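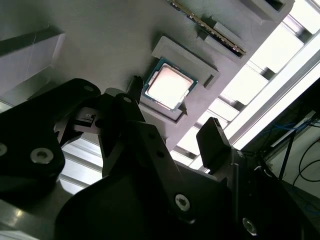

balik_77 wrote:
I would keep the newsletter and drop the paid posts. We sell refurbished office computers too, a smaller shop than yours, and the paid posts brought us visitors who looked at one page and went away.

Tatu Mbwambo wrote:
Thank you, but one page is enough if the page is good. My question was a bit different. Usden spends 200 a month on social adverts and 60 on the newsletter tool. Last month the adverts gave 908 clicks and 5 orders. My partner wants to move all the money to short videos. I am not against it, but I don't know how to measure them.

Gokora wrote:
Five orders from 908 clicks is not so bad for used computers. People compare for weeks. Did you ask the buyers where they first saw you?

Tatu Mbwambo wrote:
No, we only look at the last click. I can add the question at the checkout.

chege.m wrote:
Please add it, but make it optional. I disagree with Gokora about the orders. If the margin is small, he is paying for every customer from his own pocket. Tatu, what remains from one sale after the parts and the postage?

Tatu Mbwambo wrote:
Around 40 on a normal desktop. So the adverts are at zero, I see it now.

Gokora wrote:
At zero if nobody comes back. Offices buy again, and they buy several. I would not stop the adverts in the same month as I start the videos, otherwise you will not know which change did what.

chege.m wrote:
With this last part I agree. 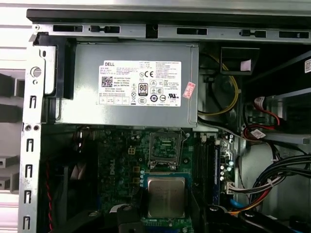
Re: what I will try first

Tatu Mbwambo wrote:
I talked with my partner on Monday. We keep the newsletter, cut the adverts to half and use the other half for videos. Each video gets its own discount code. The checkout question is already on the site.

balik_77 wrote:
Make the codes short. Ours had ten letters and customers typed them wrong, then they wrote to us angry.

Gokora wrote:
And give it three months, please. One month is too little for this kind of shop.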